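Setting Up a Shared Desk for Hot-Desking: Cable Routing and Power

Applies to freestanding meeting tables and shared desks without a built-in cable tray. Tables with a factory grommet can skip the section on edge routing.

Before you start

Measure the distance from the nearest wall outlet to the table leg where the cable will come down. Follow the path the cable will take, including the vertical run up the leg. Add 18 inches of slack. If the total is more than 108 inches, a standard power strip cord will not reach, and the outlet should be moved or a floor box installed. Do not join two power strips end to end.

You will need:
One surge-protected power strip with mounting slots
Adhesive cable clips, wide base
Hook-and-loop ties
A cord cover for any section that crosses a walkway
Pencil, tape measure, isopropyl alcohol, lint-free cloth

Choosing the mounting position

On a rectangular desk the strip goes along the rear edge. Curved tables have no obvious rear edge, so pick the side with the least foot traffic and treat it as the rear for the rest of the procedure. Sit at each position and check that your knees clear the underside where the strip will hang. A strip mounted too close to the edge gets kicked, and the mounting slots eventually widen.

The Osach under-desk bracket fits most strips up to 2 inches deep. The Danumska version has the same hole spacing but ships with longer screws. Check screw length against the thickness of the top before driving anything in.
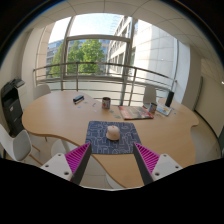 Mark the slot centers with the pencil, then drill pilot holes to half the thickness of the top. Wrap tape around the bit as a depth stop. Drive the screws until the heads stand slightly proud, slide the strip on, and confirm that it does not rock. If it does, back one screw out a quarter turn and test again.

Routing along the underside

Wipe the underside with alcohol and let it dry fully. Place the first clip close to the strip and the next ones at a spacing of around 8 inches. On a curve, close the spacing up so that the cable follows the edge without pulling. Press each clip for a slow count and leave the adhesive overnight before loading it.

Keep power and data cables on separate clip lines. Where they have to cross, cross them at a right angle.

Bringing cables to the surface

Without a grommet, cables come over the edge. Use a weighted cable holder at the point where they reach the top, and leave enough free length for a laptop to sit at either end of its position. Longer than that and the cable ends up on the floor. Label both ends. The Yang label sleeves can be reopened; wraparound paper labels can't, and they leave residue.

Floor section

Run the cord down the inside face of the leg and tie it at the top and bottom. Fit the cord cover with the beveled sides facing the direction of travel. The Rillarov 593 cover takes two power cords or one cord and three network cables. Do not run a cord under carpet.

Testing

Plug in one device per outlet and check each for power. Pull gently on every plug. Open and close a laptop at each seat while watching the cables at the edge; if one drags, add slack from the loop under the table. Recheck the clips after a week and replace any that have lifted.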